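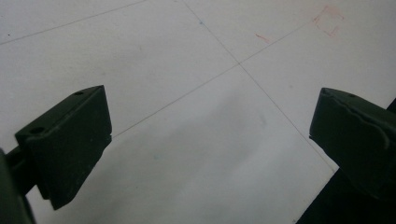 1. Why we needed written rules

Our project group has five members, and in the first term each of us collected demonstrations with the hand-held gripper in a personal way. One held the tool very close to the table, another moved fast, a third stopped the recording before the fingers were open again. When we put all recordings together, we could not compare them. Our supervisor, Precious Steyn, asked us a simple question in January: "If a new student comes tomorrow, what paper do you give to her?" We had no paper. This report describes how we wrote one and which of the rules we kept after testing them.

The work was done in the small teaching laboratory at Gretholm, on one workbench. We did not build the gripper and did not change it. Our subject is only the way people use it when they record data for later use on a robot arm.

2. What we read first

Before writing, we read the laboratory safety sheet, the older student report from the Grilesdale group, and the general part of the risk assessment that every project here must fill in. The Grilesdale report was the most useful for us. Its authors separate two kinds of rules: rules which protect the person and rules which protect the data. We took over this division. It looks very simple, but it helped in discussions, because a person who wants to skip a data rule is in a different situation from a person who wants to skip a safety rule.

We did not try to follow a complete industrial standard. Those documents speak mostly about machines that move by their own power, and in our case the hand of the operator moves everything. Still, we borrowed one idea from them: a task should be assessed together with the objects that belong to it, and the tool should not be assessed alone. A rule sheet that speaks only about the gripper says nothing about a heavy or slippery object.

3. Rules for the person

P1. The operator removes rings, bracelets and loose scarves before taking the tool. Long hair is tied back.

P2. Nobody puts a hand between the fingers while another person is holding the tool. If an object is stuck, the operator puts the tool down first.

P3. One operator works without a change for one set of recordings, then rests. The tool becomes heavy for the wrist, and a tired wrist gives shaking pictures and also pain the next day. Geum-ok Shin had this problem after a long afternoon, and she wrote the rule herself.

P4. Objects with metal edges are touched with the hand before the session by the person who prepares the bench, slowly, to find sharp places. An object with a sharp place is not used.

P5. Cables do not cross the floor on the operator's side of the bench.

P6. Any pinch or cut is written in the session book, also a small one. In the first version we asked only for "injuries", and our members did not think that a pinched finger is an injury, so nothing was written.

4. Rules for the data

D1. Every session starts with the fingers open over the bare marked surface. Our marked surface is white, with thin gray lines drawn on it in a grid. The operator holds still, then begins the task. We use this first part to see if the view is free and if both fingers are visible.

D2. The same start point is used for all recordings of one set. We choose a crossing of two lines, because a crossing is easy to find again by eye.

D3. The lines are not drawn again during a set. If they become too faint, the set is finished first. A new drawing is never exactly the same, and then the start point has moved without anybody noticing it.

D4. Colored marks left from an earlier exercise may stay on the surface if they are faint, but they are written in the session book. We had a long discussion here. Two members wanted a completely clean surface. In the end we decided that a mark which is recorded in writing does less harm than rubbing the surface every time, which would also remove the pencil.

D5. Fingers are checked for wear before the session. Light scuffs on the edges are accepted. A crack, or a pad which moves under the thumb, is not accepted.

D6. A failed attempt is kept and is labeled as failed. It is forbidden to delete it. This was the most difficult rule for us to follow, because a failed recording feels like a personal mistake.

D7. The operator does not speak to other persons during a recording.

5. Shiny objects

The Grilesdale rules contain nothing about reflections, and we also forgot them in our first draft. The problem came to us with the metal surfaces. Brushed steel gives long streaks of light, and when the tool comes close, the streaks can become brighter than everything else in the picture. A person looking at such a recording still understands where the edge is. For a program which must learn from the picture, we cannot be sure. 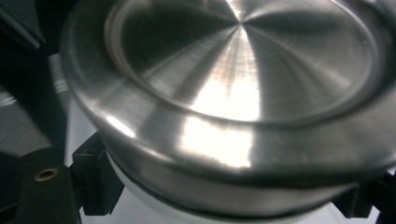
Figure 2. Steel lid at close distance, with glare on the panel and on the rim.

The case in Figure 2 was discussed by all members. The object is a white cylinder with a steel lid, standing between black brackets. The glare lies on the recessed panel and then again on the outer rim, with the step between them, so the two bright areas look like one stripe which goes over everything. If somebody looks only at the stripe, it is possible to place the edge wrongly. The dark seam between the steel and the white body is more trustworthy, and the black brackets also help to understand where the object ends.

From this discussion we wrote three more rules:

D8. Before a set with a metal object, one trial recording is made and looked at on the screen. If the glare hides a place where the fingers must touch, the object or the lamp is turned, and the trial is made again.

D9. Glare which does not hide a contact place is accepted. We do not cover the metal with tape or powder — a robot in a real workshop will also meet shiny metal, and a covered object would be another object.

D10. When an object is held by brackets, the brackets belong to the set-up and are not exchanged in the middle of a set.

Rule D9 was not accepted by everybody. Geum-ok Shin argued that beginners should first record with dull objects only and come to steel later. We think she is right for teaching, and the next group could try this order. For our own recordings it was too late to change.

6. How we tested the rules

The rules were printed on one sheet and fixed above the bench. Then we asked 3 students from another course to record a set with only this sheet as help. They had never used the tool. One of us sat beside them with the session book but was not allowed to answer questions, only to write them down.

The questions were very useful. All of them asked what "holds still" means in D1. We had not given any time. We now write "hold still for 2 seconds", and a person can count this silently. One student asked if P2 is also valid when the tool is lying on the bench. It was a good question, and the new text says that the tool may be touched between the fingers only when it is lying down and no one has a hand on the handle.

Rule D7 was broken by all of them. They spoke when something went wrong, mostly one short word. We have kept the rule, but we do not throw away a recording for this reason.

The session book worked less well. We had made a form with too many fields, and after the first hour the fields stayed empty. Precious Steyn advised us to keep only what somebody will really read later. The present form has the operator's initials, the object, the start crossing, marks on the surface, condition of the fingers, and free space for remarks. File names are made from the same initials and a running number. The shared folder can hold 2000 recordings before the numbering has to be extended, and this is far more than a student group will need.

7. Limits of this work

We tested the sheet with a small number of people, all of them students and all of them young. We do not know if the rest in P3 is long enough for other persons. We also worked on one bench with one kind of light, so D8 may be too weak for a room with windows on two sides.

We have not trained any model with the recordings. For this reason we cannot say that our data rules make a better robot. We can only say that recordings from different operators now start in the same way and that the failed ones can be found. To show more than this, the next group would need to record the same task with and without the rules, with the same operators.

One point is still open. The rules do not say who is allowed to change them. During the project we changed them together at the weekly meeting, but a sheet on a wall has no meeting. Our proposal is that changes are written by hand on the sheet with initials, and that the responsible teacher makes a clean version at the end of each term.

8. Division of work

The safety part was written by Geum-ok Shin, and she also led the test with the other students. The data part and the section about metal objects were written by the whole group. Precious Steyn read two drafts and corrected our risk assessment. The printed sheet and the blank session form are kept in the drawer under the bench, and copies can be taken from there.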